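Consejos de taller: comparar pinzas con flores artificiales

Por Rosário Morais - 20 de noviembre, domingo

Para comparar pinzas casi todo el mundo empieza con cubos y vasos. Sirven para calibrar, pero dicen poco de cómo se porta la pinza con algo blando e irregular. En el taller de Ullel usamos flores artificiales: una hortensia azul y unas ramitas de hojas sueltas. Se compran en cualquier bazar y aguantan muchas repeticiones.

Preparar la mesa

Conviene una superficie blanca y mate. Las hojas verdes se distinguen bien y los brillos molestan menos a la cámara. Deje las ramitas separadas entre sí y ponga una cerca del borde, que es donde el brazo suele llegar peor. Antes de mover nada, compruebe que alcanza la parada de emergencia sin pasar por debajo de los brazos.

Empiece por las ramitas. Pesan poco y se agarran por el tallo o por la base de las hojas. Si la pinza coge solo la punta de una hoja, anótelo como agarre malo aunque la levante.

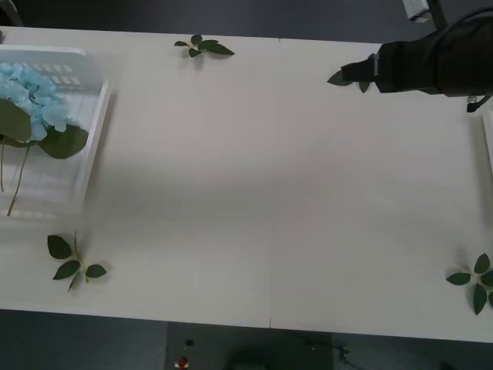 Ramita sujeta en la pinza, con la hortensia en la cesta blanca.

Dedos y fuerza

Probamos dos juegos de dedos, los de Warnon y los de Deschamps, con 200 agarres cada uno. Los de Warnon cierran más parejo sobre tallos finos. Los de Deschamps entran mejor entre las hojas, pero marcan el plástico si se aprieta de más. Baje la fuerza hasta que el tallo resbale y suba luego un punto. Con eso basta para casi todo.

La hortensia se coge por el tallo principal, por debajo de donde se abren las ramas. Más arriba los tallos se doblan hacia los lados y la pinza acaba cerrando sobre dos o tres a la vez. Vigile también las hojas grandes, que tapan media vista de la cámara de muñeca. 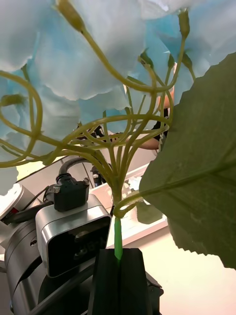
Vista desde la muñeca: tallo verde claro en la pinza y hoja grande a la derecha.

Cámaras y cables

La cámara fija ayuda a colocar el brazo y la de muñeca a cerrar los dedos. Si solo puede montar una, para tallos finos elija la de muñeca. Deje al cable holgura suficiente para el giro completo - un cable tenso tira de la cámara y descuadra la calibración. Revise los conectores al empezar cada tanda.

Entre una tanda y otra, abra los dedos y lleve los brazos siempre a la misma posición. Así las imágenes de partida se pueden comparar.
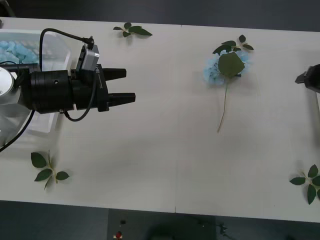

Dedos abiertos a la izquierda; la flor y las ramitas, sobre la mesa.

El registro

Apunte el juego de dedos, la fuerza y el resultado de cada intento. Desde abril llevamos 3.560 intentos con el controlador Plerkside, de los que 2.692 acabaron con la pieza en su sitio. Los fallos se guardan igual que los aciertos, con una palabra al lado: resbala, dobla, choca. Para la próxima tanda queda pendiente forrar los dedos Deschamps con goma fina y repetir los 200 agarres.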